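Statar Publishes Upkeep Routine for Its Two-Arm Bench Cell, Mostly So People Will Stop Phoning

2/10/20 – Statar, which builds and looks after small two-arm robot cells, today released the upkeep routine its own workshop follows for the orange ribbed fingers on its grippers. The routine is free to download and runs to three pages, one of which is a drawing.

The company says the routine answers the question its service desk hears most, namely why a gripper that worked on Friday has started dropping things. In most cases the robot is fine. The fingers have been put back slightly crooked by somebody in a hurry, and the service desk has learned to ask who.

"We used to send an engineer with a laptop and a serious expression," said Rosalie Zaugg, head of service at Statar. "Then she would loosen two screws, tighten them again and drive home. We felt bad about the invoice, though we did send it."

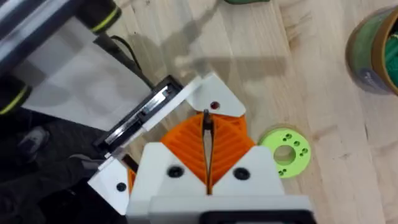
Under the routine, a finger change starts with the arms parked and the power to the grippers off. The printed housing is checked for cracks before anything else comes apart. New fingers go in as a pair, even when only one looks worn, and the screws are brought up a little at a time on alternate sides. Cables get a look as well. A cable that has worked its way under an arm will be found sooner or later, usually by the arm.

Statar asks customers to log each change and to run 100 empty open-and-close cycles before the cell goes back to handling parts. The company's test cell has been through 580 finger changes under the routine, a figure supplied by Reto Prantl, the technician who did nearly all of them and would like this known.

"The fingers are meant to bend," said Prantl. "People see one bend and order a stiffer one. Then they break the part they were trying to pick up and order another part. I suppose it keeps the economy moving."

The last check comes after both arms are back in service. The operator jogs the two grippers slowly toward each other over the bench and compares the black contact strips on the fingers. A strip that is peeling or sits proud of the ribs is replaced on the spot. Statar allows 60 minutes for the whole job, including the search for the right hex key.
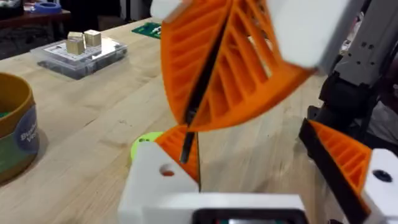

Availability

The routine can be downloaded from the Statar support page. Spare finger pairs are sold through Hofstetter, and a printed copy ships with every new cell from May – laminated, after what happened to the first batch.

Press contact: Heidrun Kaufmann, Statar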